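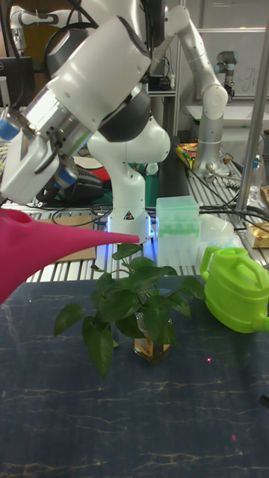 Figure 1. Ridness site, whiteboard at the rear.

3.2 Reverberation and speech
Impulse responses were taken at Ridness and Trullow in May, with 2 source positions per site. Decay time was read in octave bands from 100 Hz up. Both sites have hard walls, and the low bands decay slowly - a known problem for talkers with deep voices.
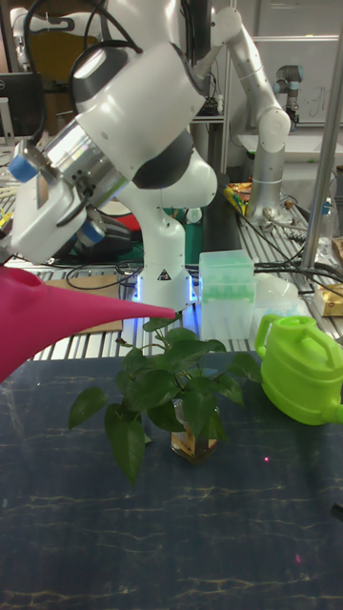 Why was the 100 Hz band kept? It carries most of the ventilation noise, and that noise masks speech in the bands above it.

Listener scores fell as decay time rose. The effect was weaker at Trullow, where the ceiling is lower.
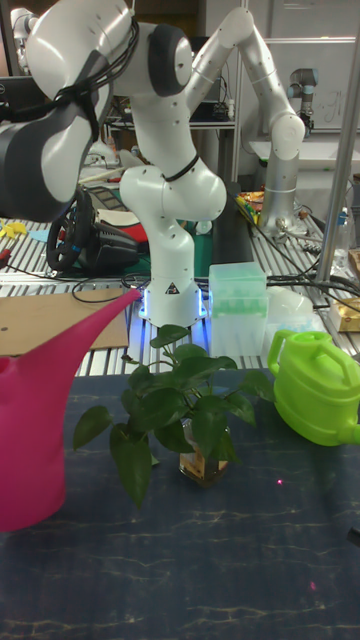 Gearóid Cronin, commenting on a draft, held that ceiling height alone could not explain the gap and asked for the noise levels by band. These are listed in Table 2, up to 3000 Hz.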